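3.2 Der kleine Raum mit der Glaswand

Bleibt der Raum, über den wir am längsten gestritten haben. Ich gebe zu, ich mochte ihn von Anfang an nicht besonders (Aivar Rozīte sieht das bis heute anders und hat ihn in seinem Protokoll vom Januar fast schon schwärmerisch beschrieben!). Im Gebäude Gratley ist er der kleinste, den wir untersucht haben, und trotzdem hat er uns im Fragebogen die meisten freien Kommentare eingebracht. Viele davon drehten sich um die Trennwand: hell sei es, schön sei es, aber man fühle sich eben auch ein bisschen ausgestellt. Genau dieses Gefühl wollten wir mit der Prinico-Skala erfassen, die wir schon in Merkodcombe benutzt hatten, und zwar im Stehen und in Bewegung, weil am Schreibtisch alle brav dieselbe Antwort geben. 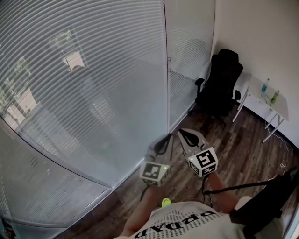
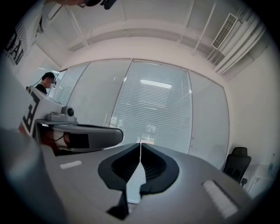
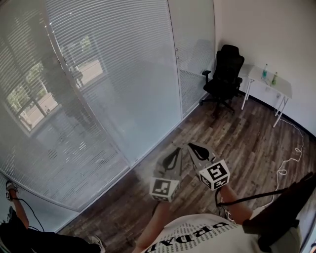 Abb. 4: Kleiner Raum mit gläserner Trennwand, drei Ansichten. Die dritte zeigt auch die Jalousien und den schwarzen Bürostuhl in der Ecke.

Was mir beim Auswerten auffiel: Kaum jemand schrieb etwas zum Boden oder zur weißen Wand, dafür sehr viele zu den Jalousien. Die einen wollten sie immer geschlossen haben, die anderen fanden schon den Gedanken daran bedrückend, und mit dem Alter oder der Abteilung hatte das, soweit wir sehen, nichts zu tun. Auf der Skala, die bis 80 Punkte reicht, liegen die beiden Lager 30 Punkte auseinander. Das ist viel, und ich würde es gern auf das Glas schieben, aber so einfach macht es uns das Material leider nicht (siehe Abschnitt 4). Den Blick auf die Bäume haben übrigens beide Lager gelobt. Aravena hatte für den Umbau noch eine feste Wand vorgeschlagen, und ich war zunächst sehr dafür. Inzwischen würde ich erst einmal nur Stuhl und Tisch umstellen und die Befragung danach wiederholen.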